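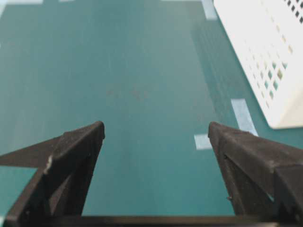

Two dark gripper fingers over a teal work surface.

The Olleck house in Laltley is already full of paper lanterns when I arrive at four in the afternoon. In July the town will hold its language and culture week again, and the coordinator, who asked me not to print her name, has been cutting and folding since lunch.

"We started with one evening of songs," she tells me. "There were 27 people, and most of them were relatives of the singers. Last year we had over 200." She does not say it with pride, more with a little worry. The main hall has only 60 chairs.

This year the program is different. The speech contest moves online, so that people who live far away can also take part. Each speaker sends a recording of 300 words or less, and beginners may read from paper.

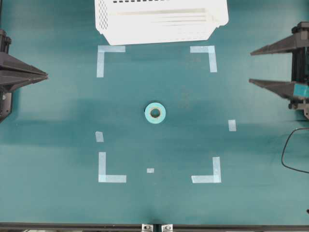 "I was against this rule at first," she says. "I thought, if you read, it is not a speech. But then I remembered my own first year in this country. I could not order a coffee without my notebook – so who am I to forbid it?"

The Vusari choir will come back for the opening night, and the cooking class will be held in the small kitchen on Lacroix Street. Places there go fast. She advises people to write early and to mention allergies in the same message, and please not in a second one. 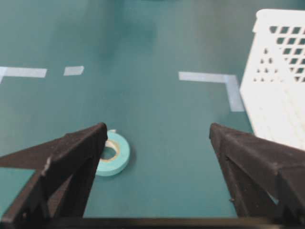
Pale tape markings on the teal tabletop.

I ask what she is looking forward to most. She thinks for a long time and folds another lantern.

"The letter table," she says. "You sit down, you write to somebody in your mother's language, and we pay for the stamp. Last year one man stayed there until we closed the doors."

Registration for the contest and the cooking class opens in May.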